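# Automation at the Vitale Workshop

Vitale is a small finishing and packing workshop that took up automation in stages, and I worked there through most of it, so I've ended up being the one who writes this page. I've tried to keep it in some sort of order, but I was on the packing side and it probably shows!

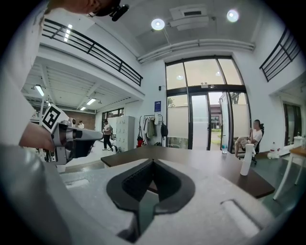
The short version is that the workshop used to do everything by hand, then had one arm doing one job, and now has a mix of the two that changes depending on what's been ordered. People who visit tend to expect a long line of machines, and they're usually a bit let down. Most of the day is still people moving about, picking things up and putting them down again, and a fair bit of the newer work is people holding grippers in their own hands and showing a job to the software.

## Background

The firm made and packed small household fittings (hooks, hinges, drawer pulls, that sort of thing) for shops. Tullio Gatti ran the floor in those days, and the packing was done in pairs at long tables. You took a tray, sorted the pieces, bagged them, and passed the bag over. I did that for years and my wrists still remember it.

The first arm came from a supplier in Nurnberg and was known on the floor as the Stuketti, after the name of the packing job it was bought for. It could bag one size of hinge very nicely. If the hinges arrived in a different tray, somebody had to call Evaristo Cocco, who was the only one trained to change the settings, and he was often at lunch.

## Teaching by demonstration

The change that made the real difference was a project called Jivness. Up to then, a new task meant Evaristo sitting down and typing in positions. With Jivness, a worker does the task by hand using a pair of grippers, does it again, and keeps going until there are enough good runs to train from. The first task needed 271 of them. The second was down to 236, partly because we'd got better at it and partly because it was an easier bag.

A good run is slower than you'd think. Experienced packers found it the hardest, me included - after years of using ten fingers you suddenly have two jaws, and all your little tricks (flicking a bag open with your thumb, for one) are no use at all. Hugo Figueroa, who had only just joined, was better at it than any of us within a week and was very nice about it.

Sessions are kept to the morning where possible. We tried evenings one November and the quality dropped off badly after tea.

## Changes to jobs

This is the part people ask me about, so I'll give it a bit more room.

When the first arm went in, there were 4 of us on hinge bagging. One retired that year, and the other three of us were moved to mixed orders, where every box is different and the arm was hopeless. There were no forced redundancies, though I'd add that two people who left weren't replaced, and I don't think that should be skipped over. Thomas Sartori, who spoke for the floor in the talks with management, got it put in writing that anyone recording runs would be paid at the trainer's rate for those hours. It's a small line in the agreement and it mattered a lot to us.

Other changes were smaller and crept in:

- Breaks became fixed. Gripper work is tiring on the forearms in a way that bagging wasn't, so the rule is 3 short sessions and then a different job.
- Complaints go to a shared book at the end of the table. Before that they went to Tullio, in the corridor, loudly.
- Packers check the arm's bags and can stop it without asking anyone.
- New starters learn the hand method first, which I argued for and am still pleased about.

## Opinions on the floor

They vary, and they've moved about over time. Brunello Lombardi was dead against the whole thing at the start and now does more recording than anyone, mostly because he likes being asked how a job should be done. I went the other way for a while. I was keen, then I had a rotten few months when it felt as though I was giving away what I knew a bag at a time - and I've settled somewhere in the middle. I don't miss hinges. I do miss working opposite somebody and having a natter, as the recording sessions are quieter and you have to concentrate.

One argument has never been settled: who should have a say over the recorded runs if the workshop ever wanted to pass them on to another firm. Thomas thinks it should go to a vote of those who made them. Management says the present agreement covers it, and I've read it twice and I couldn't tell you either way.

## Present use

The old arm still does hinges. Drawer pulls are shared between the newer set-up and whoever is free, and hooks are done by hand, as they tangle. Evaristo is teaching Hugo the settings side, so lunch should be less of a problem.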